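Home Products Demo days Parts Contact

Trirnard two-arm bench cell - open day notes

Demo day at the Palteo hall is 29 March 2025. Doors open all morning, come when you like. Lajos Sipos runs the bench, Mohandas Kulkarni does pricing and lead times. Bring your own small parts - odd shapes welcome, nothing over 900 grams pls.

What you get with the cell: two white arms, black parallel grippers, mounting plates with green status lights. Table paper comes on a 100 m roll, change it when it gets scuffed.
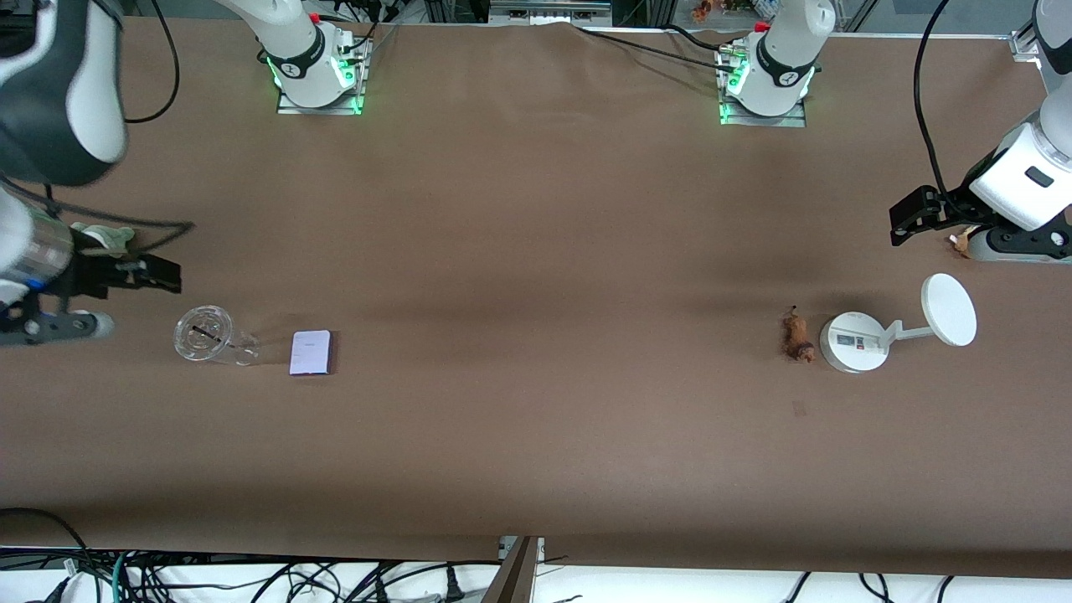

Elero controller is extra. So is the Rajan training pack, two half days, your site or ours. Gripper fingers swap out with one hex key, spares kept in stock. Fingers open to 80 mm, wider set on request.

Visitors can try hand-guiding after lunch. Short queue last time, sign the sheet at teh desk. Long hair tied back, no lanyards near the arms.

Cant make it? Next one is in May, same hall. Ask Mohandas for a slot - he answers email faster then phone.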